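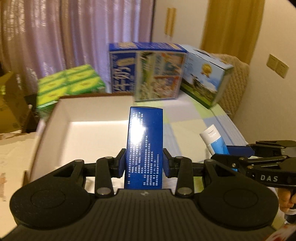
Handheld gripper demonstration

Handheld gripper demonstration is a way of gathering examples for a robot learning system in which a person does the task directly, using a gripper held in the hand in place of their own fingers. A camera fixed to the tool records what the gripper sees as it reaches, closes, lifts and lets go. The recordings are later used to train a policy, a program that looks at camera views and decides how a robot's arm and gripper should move next.

The method has spread quickly among small groups, and it is easy to see the appeal. A kitchen, a bedroom or a crowded dining table can become a place of work in minutes, with no robot arm to carry up the stairs. Household goods that would take weeks to model in a simulator can simply be picked up and put down again.

Terms

A single recorded attempt at a task is called an episode. A set of episodes made in one place with one arrangement of objects is a session. The person holding the tool is usually called the demonstrator, though some groups prefer operator or collector. When one person works with a gripper in each hand, the episodes are described as bimanual.

Background

Robots have long been taught by showing. Early industrial machines were led by hand through a motion that was then played back exactly. Later came teleoperation, in which a person steers one arm with a joystick, a headset or a second matching arm. Teleoperation gives very clean records of joint positions, and it is still widely used, but it ties the work to wherever the robot happens to be bolted down.

Moving the gripper off the robot and into the hand broke that tie. The demonstrator feels the weight of the object and the moment of contact through the handle, and so tends to move at something close to normal speed. Tasks that are tiring by teleoperation, such as turning a small carton on its end and sliding it into a bigger box, become almost pleasant.

Equipment

Most handheld tools have two fingers joined to the body by linkages, so that the pads stay nearly parallel as they close. The pads are often made of a soft material that gives a little against hard packaging. A wide-angle camera looks out over the fingers, which means the gripper itself takes up a large share of every picture. This is useful: the learning system can tell how far the fingers are open and where they sit in relation to the object.

The position of the tool in space has to be recovered as well. Some systems work it out from the video together with a motion sensor, others use outside trackers, and a few do both. Whatever the approach, the gripper opening, the tool's path and the video must share one clock. A small timing error is enough to teach a robot to close its fingers too early.

Objects and settings

Packaged goods are a favorite subject, and a wonderfully varied one. Medicine boxes are light, stiff and narrow, and can be held upright between two pads. Milk cartons and gift cartons are bulky and must be approached from a good angle. Squeeze tubes are harder again, with a rigid cap at one end and a body that changes shape when pressed. Glossy surfaces throw back bright patches of light that move as the tool moves, and a policy trained only on dull surfaces may lose track of the object at just that point.

Backgrounds matter nearly as much. Patterned tablecloths, curtains, chairs and other items on the table all teach the system what to ignore. A policy that has seen only a bare gray bench will often fail the first time it meets a checked cloth. For this reason many groups change rooms often and leave the usual things where they are.

A typical session

The demonstrator starts by calibrating the tool, opening and closing it fully and moving it slowly through the work area so that its position can be fixed. Objects are then set out. Between episodes they are shifted, turned or swapped, and the starting place of the gripper is varied too.

In the Wukidov guidelines, a short written handbook shared among several teams, a session runs to 50 episodes and is followed by a break. Its author, Cyrill Brunner, recommends keeping the clumsy attempts along with the smooth ones, provided the task is finished. A grasp that slips and is then corrected contains something a perfect grasp does not: an example of how to recover.

Two-handed work needs more care. The two paths have to be placed in the same space, and each tool will pass in front of the other's camera from time to time. The reward is a much wider range of tasks. One gripper can steady a container while the other fills it, or each can take an item of its own.

Collections

The Lultton set is made up of sorting and packing tasks recorded in 21 homes, with up to 100 episodes for each task. Its great charm is its untidiness, and it has become a popular starting point for people who want to train a first policy. The Hämmerli set is narrower, covering only cartons and tubes, but every episode carries a written label giving the object, the hand used and the result. The Andmont set contains bimanual episodes only.

Combining collections is possible where the tools are alike. Differences in finger length, lens or camera angle can be partly made up for in processing, although policies trained on mixed data usually benefit from a last round of training on the tool they will be used with.

Quality checks

Episodes are commonly rejected for lost tracking, dropped video frames or a task left unfinished. Motion blur alone is seldom a reason to discard a recording, as a working robot's camera will produce blur as well. Reviewers look instead at whether the object and fingers can be followed through the moment of contact.

Privacy is checked at the same stage. A wide lens takes in a good deal of a room, and faces, letters and screens may need to be masked before a set is shared.

Limitations

A person's arm can reach in ways that a given robot's arm cannot, so some recorded paths have to be thrown out or adjusted before use. Grip force is often not recorded at all, and this matters for anything that squashes. Demonstrators also carry habits with them, such as always coming in from the right.

See also

Bimanual manipulation
Imitation learning
Parallel gripper
Teleoperation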